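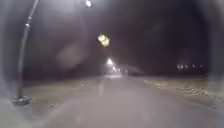 Replacing path lights, glare complaints

I look after the exterior lighting for a housing association with one long shared path, and we are due to replace the lamp heads. The path is wide and paved, with tall, slender poles, and at night the pale surface looks washed out while everything past it goes dark. The current heads are Lammers units, 4000 K, with a flat clear cover. Residents on the ground floor say the light shines into their bedrooms. People walking say they cannot see who is coming toward them until that person is quite close.

I have quotes for two replacements. One is the Triretti post-top, which comes with a choice of three lenses. The other is the Bumex, which has one lens and an optional shield on the house side. Both suppliers say their product "reduces glare," and neither has explained how. The Bumex is cheaper by 17 per unit before the shield is added, and slightly more expensive after.

Three things I would like to settle before ordering. First, is the problem the total output or the direction of the light? Second, does going to 3000 K or below do anything for glare, or is that only about color? Third, can I dim what I have and skip the replacement? The existing drivers have a dimming input that was never connected.

Posted January 2025 by pathkeeper_R

Mattes Schmieder

Direction first, output second, color a distant third.

Glare depends on how bright the source looks compared with what is around it. A small, intense source against a dark background is the worst case, and a clear flat cover over bare LEDs gives you exactly that. Your eye adapts toward the source and you lose the dark areas next to it. That would account for the complaint about not seeing people approach. 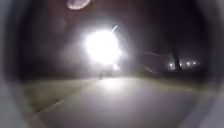

Ask both suppliers for the photometric file and look at the intensity between 80 and 90 degrees from straight down. Light leaving at those angles does very little for the pavement and goes directly into eyes and windows. If a supplier will not send the file, I would drop them. The phrase "reduces glare" has no agreed meaning on a quote.

On the lenses: for a path you want the long, narrow distribution, usually called Type II. If the Triretti offers it, take that one. A wide round pattern on a path puts half of the light on lawns and walls. A house-side shield helps the bedrooms and does nothing for pedestrians, so the Bumex with shield fixes one complaint out of two.

On color: 3000 K is easier on the neighbors and scatters a bit less in mist. Measured glare hardly changes if the output and optics stay the same.

On dimming: try it before you buy anything. Most LED drivers with a 0-10 V input will run at full output when the input is left open. Have an electrician connect a fixed dimmer on two poles, set them to around 500 lumens below the present level, and leave it for a few weeks. Check that the pavement still meets whatever level your insurer or local code asks for.

dunmore_elec

Agree on dimming. Check the date code on the drivers, the early ones had the input terminals but no circuit behind them. We had 9 like that on one job. Also make sure the heads are level. A head tilted up even a little on a leaning pole will throw light much farther than the data sheet says, and straightening it costs almost nothing.

If you do replace, measure the pole top diameter yourself. The adapters are not interchangeable.

t_okerby

We got Plillik ones and they are fine. Paid 640 for the lot including fitting but that was last April and only a short path. No complaints so far except they are a bit yellow.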